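Keeping your medicines straight at home

I take three different pills in the morning and one at night, and for years my whole system was "the bottles live next to the coffee maker." Then in February I stood in my robe at 6:45 and could not for the life of me remember whether I had already swallowed the blood pressure one. I hadn't even had coffee yet! So I left it alone, called the pharmacy when they opened, and spent that afternoon sorting out the whole mess.

First thing, get everything out. And I mean everything – purse, glove box, nightstand, the back of the spice cupboard. I put it all on the kitchen table and checked dates. I had cough syrup older than my dishwasher. The drugstore on Quezada has a drop box for old medicine, so mine went there in a grocery bag. Ask at yours before you toss or flush anything, and peel off or black out the label with your name on it.

Next, move the stuff you're keeping. The bathroom cabinet gets steamy, and my old spot by the coffee maker wasn't much better. Mine are now in a lidded shoebox on the top shelf of the hall closet, up high and with a child latch on the door (grandkids). Read the label for anything that has to go in the fridge.

For the daily ones I use a plain weekly pill box with a morning row and a night row. Fill it when you're wide awake, with good light and the TV off. I do mine at the kitchen table right after lunch, one bottle at a time, and the cap goes back on before I touch the next bottle. Check with the pharmacist first, though, as some pills are supposed to stay in their original package.

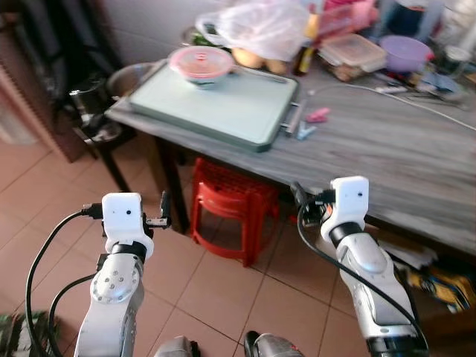 Kitchen table with a gray wood-grain top.

Liquid medicine gets measured with the syringe or cup that came with it, never a spoon out of the drawer. I wash the syringe in warm water, pull the plunger out and let both pieces dry on a paper towel. If yours goes missing, the pharmacy will usually give you another one.

Write a list, too. Name, strength, how much, what time, what it's for. Put your vitamins and the herbal tea stuff on there, and the cold tablets you only buy in winter – those count. I keep one copy in my wallet and one taped inside the closet door, and I cross things out the minute the doctor changes them. Watch your numbers when you copy! One of my bottles says 1000 and I had written it down with a zero missing.

My phone alarm goes off 19 minutes before I leave for the bus, which sounds fussy but it's when I'm always in the kitchen. Pick a time you're already standing still. And if you do miss one, don't double up the next dose to make up for it unless your pharmacist or doctor has told you to. Call and ask. Their number is on the bottle, and I put mine on the fridge as well, in fat black marker so I can read it without my glasses.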